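Student Project Report: A Grasp Check Module for the Murnby Arm Controller
Submitted 2022-10-18

1. Background

The Murnby controller was written by earlier students and runs a pick as one fixed sequence: move above the item, go down, close, lift, move to the bin. It has no step that asks whether the fingers are holding anything. If a pick misses, the arm carries on to the bin and opens over it, and the log records a success. Our task was to add a check between closing and lifting, using only the sensors already on the arm.

2. Design

The new module is called Hurnska. It is a separate process that receives a message when the gripper reports closed, and it has to answer before the planner releases the lift command. It uses two inputs, finger position and the wrist camera image.

Finger position alone was our first version. It works for boxes and cans. It does not work for soft packages, where the fingers can end up almost fully closed with the item still between them. We set the closed threshold at 2 mm and still got wrong answers on flat wrappers.

The second version adds the image. We crop the area next to the finger and compare it with a stored image of the empty gripper. The comparison is done on color first and on edges second. If either one disagrees with the finger position, Hurnska returns "unsure" and the planner backs up and tries again once.

3. Planner changes

The planner had no state for "unsure", so we added one. This took longer than the module itself. The retry path also had to go through Omitz, the collision checker, which had been skipping short moves. We turned that shortcut off for retries.

4. Test results

We ran 55 picks with mixed packaged items. The old sequence logged all of them as successful. With Hurnska, 17 were marked unsure on the first close. Planning time per pick went up by 26 ms, which we consider acceptable.

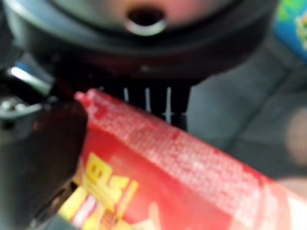 The edge comparison was the weakest part of the module. It assumes the item is in focus, and at the wrist camera's working distance it often isn't. With a red snack package right beside the finger, the yellow lettering on the wrapper blurs into thick shapes that can't be read, and the edge score is of little use. The color score holds up better because the red fills so much of the view. Even there we had to mask the finger, as its dark surface picks up a reddish sheen from the wrapper. We now weight color higher and use edges only for gray or black items.

5. Remaining work

The stored empty image has to be retaken when the room lights change. We would like the module to do this itself at startup. The Hodžić log viewer also does not display the "unsure" state yet and shows a blank row. Both items are planned for November.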